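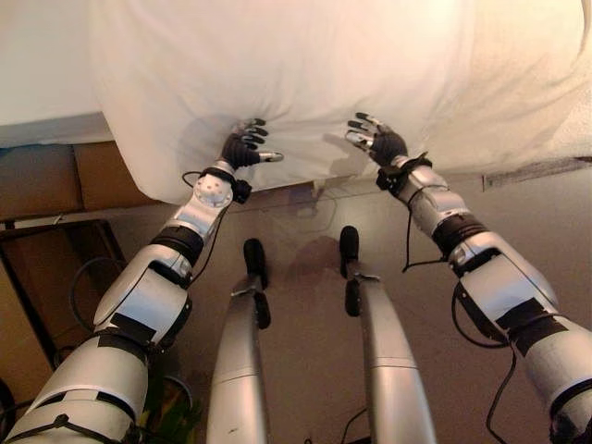 The sleep study at Varngate paid 200 pounds for 42 nights, and Dace Juška had got as far as night 30 before she told a lie in the diary.

The diary came on a tablet by the bed. Each morning it asked how long she had slept, how many times she had woken and whether she had taken anything. She always filled it in before her tea.

That morning she wrote that she had woken once. She had been up since two, sitting in the corridor by the drinks machine, thinking about her brother's flat.
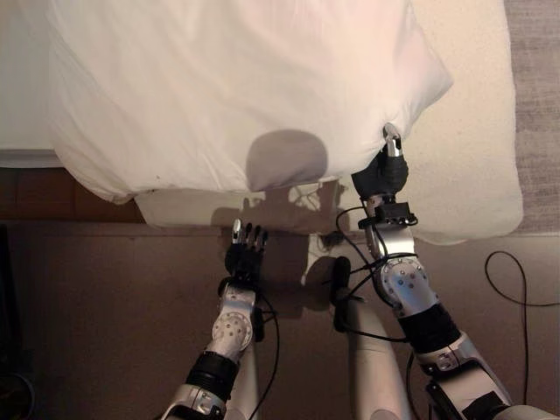

A pillow on one of the beds.

Benedek Hegedűs came round at eight with the clipboard. He was the night technician and should have gone home by then.

"You've put one," he said.

"I woke once. I just didn't go back."

He thought about that. There were 300 people in the study, across Varngate and Grokov, and half of them were on the tablets and half on chalk. He didn't know which she was on, and neither did she.

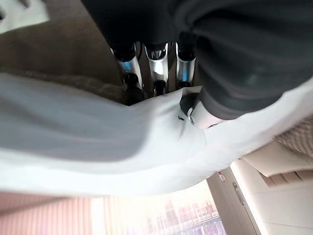
"I'll have to put down the hours," he said.

"Put them down, then."

He wrote something and turned the page. Outside it was November and the car park lights were still on.

"Do you think mine are chalk?" she asked.

"I'm not allowed to think — not until spring."

She drank the tea, which had gone cold, and went to find her shoes.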